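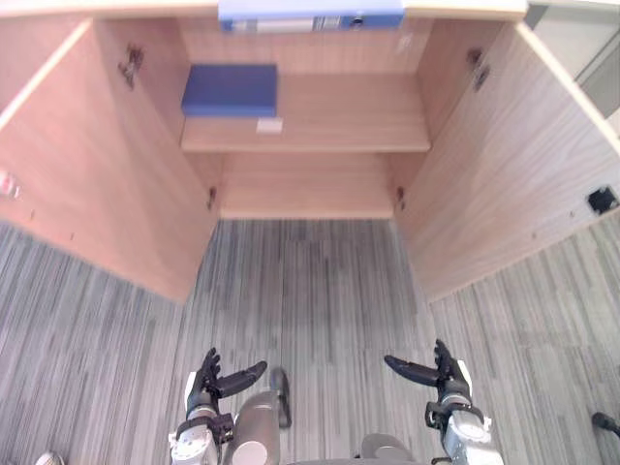 Docs > Trunero > Planner > Frequently asked questions

Trunero FAQ: doors, shelves and other furniture

Last edited 12/04/2026

What does Trunero do?

It takes a goal such as "put the box on the shelf" and works out a series of arm and hand motions that should get there. It then hands those motions to the controller and waits to hear how it went. Ulside maintains the planner. Perception comes from a separate package, Rendadia, which has its own FAQ and its own opinions.

Do I need both arms?

No. Set arms: single and pick a side. Two-arm plans take longer to search, and a good share of that time goes into keeping the elbows apart. If the object fits in one hand, let it.

Why does the planner refuse to start when the cabinet is plainly open?

Plain to you. Check the door state in the scene file. If it says "unknown", Trunero treats the whole swing of each door as solid, so you have a cabinet guarded by two invisible quarter-circles. Run a fresh door estimate or set the angles by hand. Remember that a double cabinet has two doors and both need a value. Setting one is the most common bug report we get, and it is not a bug.

Can it open the doors itself?

With the door skill installed, yes, for hinged doors with a handle it knows. Sliding doors are on the list. They have been on the list since November.

Perception found a flat box on the shelf but gave me no grasp. Why?

A flat box pushed toward the back of a shelf leaves very few ways in. The fingers need room above or at the sides, and the wrist needs room behind them. Turn on show_rejected and look at the reasons. "Wrist collides with shelf" means you should try a lower approach angle. "No reachable pose" means the base is in the wrong spot, and no amount of retrying will walk it forward for you.

It keeps planning around a binder that is nowhere near the goal.

Anything on top of the cabinet goes into the collision map with a safety margin. The default margin is generous and blue binders get no special treatment. Lower top_margin if you must, but do it per scene. People who lower it globally write to us later.

How many samples should I allow?

The default is 3,000 per arm motion. Below 100 you will get an answer very fast, and the answer will be "no plan found". Going higher helps in tight shelves and does nothing for an impossible goal except keep you waiting.

Striped carpet is upsetting my floor estimate. Is this known?

Yes. Older versions of Rendadia sometimes read strong stripes as small steps. Update it, or switch floor_source to "depth only". Please don't replace the carpet. Somebody asked.

Why do the hands stop in front of the cabinet and hang there?

That is the pre-grasp pose. The planner holds it until perception confirms that the target is still where it was. If the pause drags on, look at the log for "target stale" – usually the arms are blocking the head camera's view of the shelf. Moving the pre-grasp pose wider is the usual cure.

What does replan_limit do?

It sets how many times Trunero tries again after a failed motion before it gives up and tells you. The default is 2. Raising it makes the demo look persistent and the log hard to read.

My object is called "Jabłońska shelf box" and the loader crashes.

Fixed in the current release. Names may now contain any letter that exists. If you are stuck on an old one, use plain letters in the id field and keep the proper spelling in label, where it only has to be displayed.

Where do I send logs?

Attach the whole run folder to a ticket, including the scene file. A screenshot of the last line of the log tells us that something failed, and we had guessed that part.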